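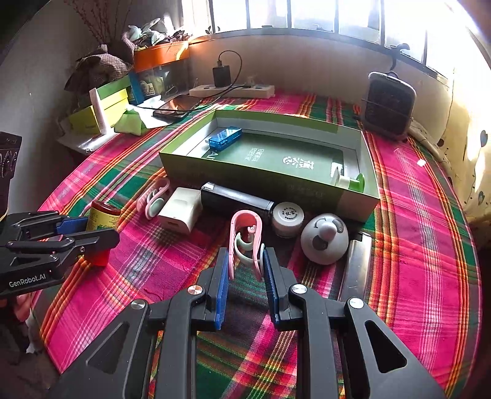 Re: Tuesday skills rides, spring session

Hanan Chidiac wrote:
> Two questions before I sign up. Is the Clilberg session still two
> evenings, and can I come on a hardtail? The club page says full
> suspension recommended, but it also says that for the beginner loop,
> so I wasn't sure how serious it was.
> Also, is the lower lot at Imonley open yet?

Hi Hanan,

Yes, still two evenings, both Tuesdays in May. The first is cornering and braking on the grass and the flat part of Abella. The second is on the trail itself, with the small drops near the bridge.

A hardtail is fine. I'll ask for the page to be changed. Flat pedals are better for the first evening if you have them, and please check your brake pads before you come — the descent back to the road is long and we lost two riders to worn pads last fall.

The lower lot is closed until the culvert work is done. Park at the upper one and ride down the gravel. It holds plenty of cars, but the gate is locked at dusk, so don't linger.

For everyone else on the list: the Lumar group is full. Clilberg has two places left. Reply to me off list if you want one, and give your wheel size if you need to borrow a tube.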